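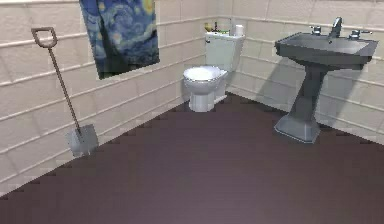 Room set B: bathroom, shovel against the left wall.

Home Stories Index Submit About

GARNESS
by R. Flusberg

The Garness job paid by the accepted episode. An episode was one simulated room, one instruction, and one attempt driven by hand from a desk. The target was 1,000 per room set. The operator had signed for two sets.

The instruction for the bathroom was: locate the shovel. The operator moved the viewpoint past the dark sink and the toilet, stopped at the shovel, marked the blade, marked the grip, and closed the episode. The checker at Kurnura returned it in 20 seconds.

Rejected. Path too direct.

The guidelines, section 2, asked for natural search. A model trained only on people who already knew the answer learned to behave as if it knew the answer, and then failed in rooms where it did not. The operator had seen this room 200 times. The shovel was always against the left wall.

The operator ran it again and looked at the toilet first. Then the towel with the Van Gogh sky on it. Then the row of small things on the tank lid – the paper roll, the white bottle, the dark one. Then the shovel.

Accepted. The note field said: good hesitation.

By late afternoon the operator had a method. Count to four at the towel. Drift toward the sink, correct, come back. The acceptance rate went up and stayed up. At home that evening the operator stood in the kitchen and looked at the stove, the window and the floor before looking at the keys, which were in plain view on the counter.

In the morning the queue had changed to the dining room. The instruction was: put the remote control in the box. The box was open, and the remote lay on the table in front of it. The operator turned toward the red table by the wall, and waited there for the count of four. 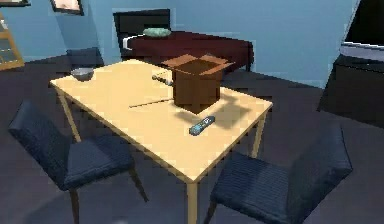 PART TWO: JANKAUSKAITĖ STREET

Continued in the August issue.

Contact | Copyright R. Flusberg | Back to top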